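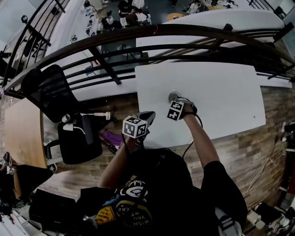
How to run a hand-held gripper demo on open day

These are the steps we use at Fostisura when visitors come up to the mezzanine to see how we teach Vollen, our arm controller, to pick things up. Noemi Delacroix wrote the first version in May and I have changed it a little after each open day.

What you need

A plain white table, one pair of grippers with their marker cubes fitted, a backpack for the person demonstrating, and a few small objects. Keep the rest of the objects in the Drenen crate until you want them.

Step 1. Set the table

Wipe the top down and put out one object. Small round things and jars work well, because people at the back can tell when one has been picked up. Keep the table near the railing so the desks downstairs can be pointed out during the talk.

Step 2. Check the cubes

Each cube has to sit flat on its gripper. Wipe the printed squares with a dry cloth. If a cube wobbles, tighten it before anyone arrives - a loose one spoils every recording made with it.

Step 3. Run the cables

Let the cables follow the forearms, with enough slack to reach the far side of the table. Put the backpack on first, then pick up the grippers. Have the person stretch both arms out once before you start recording. 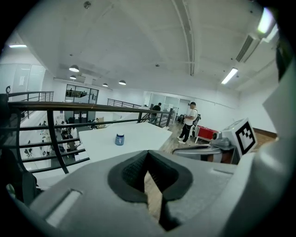

Step 4. Show one pick

Start the recording in Sugden and wait for the tone. Move one gripper to the object, close the fingers, lift, and set it down again. Go slower than feels natural. A single pick should take 12 seconds. Do it three times without talking, then once more while you explain.

Step 5. Let visitors try

One visitor at a time, seated or standing. Each turn lasts seven minutes including the fitting. We had 42 people through last time and the line moved well enough.

Step 6. Save and pack up

Stop the recording, check that both grippers show up in the file list, and copy the folder to the shared drive. Charge everything overnight. Questions about the drive go to Lionel Fothergill at the downstairs desks.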